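5/31/22, bench notes, Priretti kit review (continued from the back of the other book, sorry, I ran out of pages)

Spent most of the day on the Priretti task-capture kit, which Clotulmont have sent us on a 28-day loan. For anyone picking this up after me: it's the one that promises to turn kitchen chores into training clips for the arm, with a labelling service on top. Brian wanted an opinion before we commit to the full package, and Joyce wants one before November, when the old licence runs out.
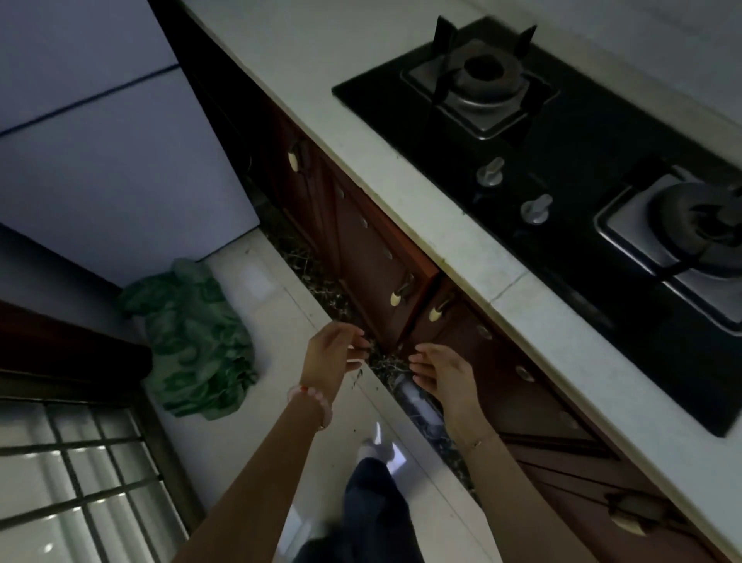 The labelling side is where I've been happiest so far, and I'd like to say so before I start grumbling (I always start grumbling). You upload, go and put the kettle on, and come back to a set of suggested names for each bit of handling. The trouble begins with anything that isn't a proper object. I went through the toe-kick stretch with Mercy, where there are dried leaves and twigs lying loose under the cabinets and dark flecks dropping from the left fingertips, and the software offered us "place item" for the lot. Mercy typed in "scatter / release debris" by hand and it took the new label very nicely, I must say, but it didn't carry over to the next clip, so she had to type it again. And again! I've written to Clotulmont to ask whether custom labels can be kept per project.

Quota, while I remember: the loan account allows 1,000 clips and we've used 473. Rehema thinks the trimmed ones count twice. I don't think they do, but I haven't checked, so please don't quote me.

After lunch we moved on to the hand-pose overlay, which was the part I'd been looking forward to all week. It wants both hands in view and fairly still at the start, and it's much fussier over clear plastic and shiny tiles than the leaflet lets on.

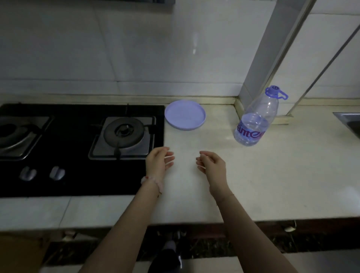
*Both hands over the worktop, cooktop to the left, water bottle at the back.*

Export to our Lyimo format went through on the second go. The first time I'd left the folder name with a space in it, entirely my own fault, and the error message was quite polite about it.

To do:

- ask Clotulmont about saved labels and the trimmed-clip question
- Rehema to run the same batch through Broner so we've something to compare with
- find the spare charger, which I'm fairly sure is in Brian's drawer
- go back over clip 98, the start marker looks late to me

Leaning towards yes on the labelling and undecided on the overlay.

N. Chege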